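The Slow Arm of Bramlow
An open day at a robotics workshop, where patience is served with the coffee

The sign on the door said the demonstration would begin at 10. At 10 a man was under the table looking for a plug. By 10:35 he had found it, and by then the crowd had eaten most of the pastries and formed opinions.

Bramlow is the sort of town that used to make hinges. The hinge plant has been divided into units, and one of them belongs to Hunden, a small company that teaches robot arms to pick things up and put them down again. Once a year it opens its doors to anyone who wants to watch. On August 8, 2023, that came to 81 people, among them a school principal, two off-duty bus drivers and a toddler who wanted it known that he could stack blocks too.

He could. He was also faster. I mention this because the company did, cheerfully, in its welcome speech.

"People come in expecting a movie," said Teresa Ziółkowski, who runs the workshop and gave the speech from on top of a shipping crate. "Then they see how long it thinks about a cube."

The first stop on the tour was a gray cabinet full of fans. We were told it was important. The second was a whiteboard with the number 3313 written on it in red, the count of practice runs the team had logged since April. Someone asked how many had gone well. Ziółkowski said the whiteboard wasn't big enough for that conversation, and moved us along.

Hunden's bread and butter is a program called Tolis, which takes what a camera sees and turns it into a plan for the arm. The customers are mostly packers of small, dull items. One of them, a parts supplier named Marín, ships 700 boxes on a good day and would like to ship more of them at night, when its people would rather be asleep. Nobody from Marín was at the open day. I assume they were packing.

We stood behind a strip of yellow tape for the main event. The arm swung over, stopped, considered its position in life and came down on a block with the care of a man lifting a sleeping cat. It set the block in place. There was applause – real applause, the kind you give a nephew at a recital. On the next try it let go too early, and the applause was louder.

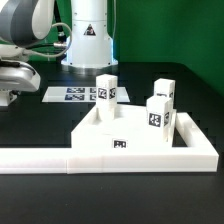
Why do the blocks have printed patterns on them?

The patterns are markers, a bit like the square codes on a restaurant menu. Each one tells the camera which block it is looking at, where the block sits and which way it is turned, so the program can work out how to move the arm without having to guess from shape alone.

One of the bus drivers wanted to know what happens when a marker gets covered up. Ziółkowski said the program makes do with whichever ones it can still see, and if it can't see any, it waits. "So do we," said the driver, who has a route through downtown.

The second session was due to start at one. I went back for my umbrella at ten past and found the same man under the same table, with a flashlight this time. The toddler was holding the spare.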